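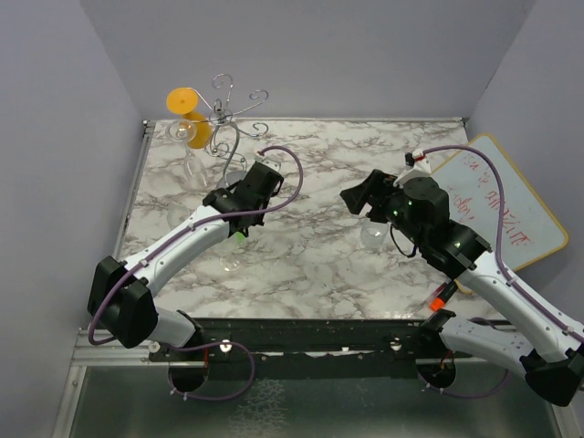 Magazine > Features > Machines at work

The trouble with glass

By the time I get to Pruria, Weronika Tomaszewski has already restarted the planner twice and drunk most of a pot of tea. She writes the software that decides where two robot arms go and, more to the point, where they don't. "Watch the elbows," she tells me. I'd been watching the grippers, like everyone does.

The job sounds like a Sunday chore: pick up stemmed glasses from a marble-patterned table and hang them on a curly wire rack. I break a glass a month doing much the same at home, so I was rooting for the arms from the start!

Glass is horrible stuff for a camera. The depth software looks straight through it and reports the tabletop, or a bright smear from the lights, or nothing at all. Refilwe Masilela looks after that side of things, and her fix is a program called Tromix, which gives up on measuring the glass and hunts for its outline instead – the rim first, then the foot, then a guess at whatever joins them. A glass tucked behind another glass still upsets it. So does the rack, all those spirals and thin arms, which Tromix once insisted was 29 separate objects (Refilwe has the printout over her desk).

Then there's the planning. Each arm has its own idea of the quickest route, and both routes love the middle of the table. The old version made one arm wait until the other had finished, and it was like watching people be polite in a doorway. Weronika's new one plans both together and keeps a fat invisible sleeve round each forearm, with extra room for those purple cables looping over the wrists. Cables are a pain, she says, as they swing about and the model thinks they're stiff.

I asked to see the code and got three screens of it, most of them about when to let go. A gripper that opens too early is an obvious disaster, but one that opens too late drags the foot sideways along the wire. Weronika was still fiddling with that number when I left for my train, and Refilwe had gone to put the kettle on again.

Contact us | © Pruria feature, Machines at work | Back to top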